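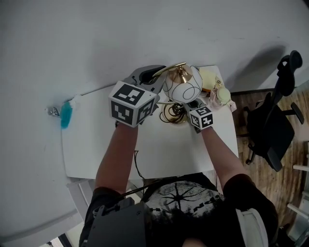

## 탁상 조명 및 책상 주변 점검표 (작업실 2층, 벽쪽 흰색 책상)

2023년 3월 · 작성 Njoroge Kombo · Lukumay 공유 작업실

지난 1월 점검표는 전 항목이 "양호"였다. 글씨체도 체크 모양도 똑같았고 비고란은 비어 있었다. 그걸 그대로 믿기 어려워서 처음부터 다시 봤다. 판정은 적합 / 보류 / 부적합 세 가지만 쓴다. "대체로 양호" 같은 칸은 이번 양식에서 지웠다.

### 1. 조명 본체

- [x] **1-1. 유리 갓에 금이나 이 빠진 곳이 없는가**: 적합.
 검은 선무늬가 갓을 빙빙 돌고 있어서 가는 금이 있어도 무늬로 착각하기 딱 좋다. 손전등을 옆에서 비춰 가며 한 바퀴 돌려 봤고, 손톱에 걸리는 데는 없었다. 눈으로만 보고 체크한 기록은 앞으로 인정하지 않겠다.
- [ ] **1-2. 위쪽 황동색 마개와 갓의 결합 상태**: 보류.
 조여져 있기는 한데 살짝 논다. 전에 누가 "원래 그렇다"고 했다는데, 원래 그렇다는 근거를 본 적이 없다. 설명서를 찾을 때까지 보류.
- [ ] **1-3. 휘어진 팔 부분의 유격**: 보류.
 가늘어서 미덥지 않다. 갓을 들 때 이 부분을 손잡이처럼 잡지 말 것. 무게를 얼마나 버티는지 적힌 자료가 없다.
- [x] **1-4. 둥근 받침이 책상에 평평하게 닿는가**: 적합.
 네 방향에서 눌러 봤고 흔들리지 않았다.
- [ ] **1-5. 정격 표시 확인**: 부적합.
 인수 메모에는 1980년 물건이라고 되어 있다. 라벨도 영수증도 없이 연도만 있다. Plendport 중고 매장에서 전화로 들은 말을 옮겨 적은 모양인데, 나는 안 믿는다. 허용 와트를 모르는 조명에 전구를 끼우는 것부터가 순서가 틀렸다.

### 2. 전원선

- [ ] **2-1. 선이 꼬이거나 눌리지 않았는가**: 부적합.
 검은 전원선이 받침 둘레에 뒤엉킨 채 감겨 있다. 보기 좋으라고 감았다면 실패했고, 보관하려고 감았다면 더 나쁘다. 사용 중에는 반드시 다 풀어 놓는다.
- [ ] **2-2. 피복 손상**: 보류.
 엉킨 상태로는 안쪽을 볼 수 없다. 풀고 나서 플러그부터 받침 입구까지 손으로 훑은 뒤 다시 판정.
- [ ] **2-3. 책상 앞쪽으로 늘어진 선이 없는가**: 부적합.
 가는 검은 선 하나가 앞 모서리를 넘어 내려온다. 사람이 서는 자리다. 배나 팔꿈치에 걸리면 책상 위 물건이 같이 딸려 온다. 뒤로 돌릴 것.
- [ ] **2-4. 벽을 따라가는 흰 선의 고정**: 보류.
 벽에 붙여 놓았다는 말은 들었다. 무엇으로 붙였는지는 담당자마다 대답이 다르다. 양면테이프라면 여름을 못 넘길 것 같다.

### 3. 벽면과 책상

- [ ] **3-1. 왼쪽 벽 파란 플라스틱 부착물**: 보류.
 청록빛이 도는 반투명한 네모난 것. 용도를 물어보니 답이 세 가지 나왔다. 옆의 작은 흰 라벨도 내용을 옮겨 적어 둔 사람이 없다. 용도를 모르는 물건을 "이상 없음"으로 적을 수는 없다. 설치한 사람이 직접 와서 설명하고 서명할 것.
- [x] **3-2. 책상이 벽에 밀착되어 있는가**: 적합.
 단, 벽에 바짝 붙이면 뒤로 떨어질 틈은 줄어도 선이 눌릴 위험은 는다. 선 정리를 마친 뒤 다시 본다.
- [ ] **3-3. 상판 하중**: 보류.
 Mekix 쪽에서 받은 안내에 44kg이라고 적혀 있었다. 어떤 조건에서 잰 값인지는 없다. 조명 하나쯤이야 문제없겠지만, 이 숫자를 근거로 다른 것을 더 올리는 일은 없었으면 한다.

### 4. 조명 주변 물건

- [ ] **4-1. 열원 근처에 탈 수 있는 물건이 없는가**: 부적합.
 오른쪽 뒤 구석에 자잘한 것들이 모여 있다. 연노란 둥근 것(스펀지인지 말랑한 공인지 모르겠다), 노랑과 흰색의 작은 포장, 연노란 뚜껑과 분홍색 반투명 용기. 갓 뒤에도 주황색 물건이 하나 끼어 있다. LED라 안 뜨겁다는 말은 전구를 확인한 다음에 하자. 전부 서랍으로.
- [ ] **4-2. 용기 내용물 표시**: 보류.
 분홍색 용기에 무엇이 들었는지 적어 붙일 것. 액체라면 전원선과 같은 책상에 둘 수 없다.
- [ ] **4-3. 갓 뒤편 여유 공간**: 부적합.
 주황색 물건을 빼고 16cm 이상 비운다. 이 기준은 Nakville 작업실에서 쓰던 것을 가져왔다. 근거가 대단하지는 않아도 기준이 아예 없는 것보다는 낫다.

### 5. 조치

| 항목 | 할 일 | 확인 |
|---|---|---|
| 2-1, 2-2 | 선을 풀고 피복 점검 | |
| 2-3 | 늘어진 선을 뒤쪽으로 이동 | |
| 1-5 | 와트 확인 전까지 전구 빼 두기 | |
| 3-1 | 용도 설명 및 서명 | |
| 4-1, 4-3 | 주변 물건 치우기 | |

확인란은 조치한 사람이 아닌 다른 사람이 채운다. 자기가 하고 자기가 확인한 칸은 빈칸으로 친다.

**추가 의견.** 점등 시험은 하지 않았다. 선이 저 상태인데 켜 보고 괜찮더라는 기록은 쓸모가 없다. 선 점검이 끝나면 11분 동안 켜 두고 플러그와 마개 쪽 온도를 잰다. 온도계는 사무실 것을 쓰되 건전지부터 볼 것. 지난번에 잰 값은 갓과 플러그가 소수점까지 같았다.

Njoroge Kombo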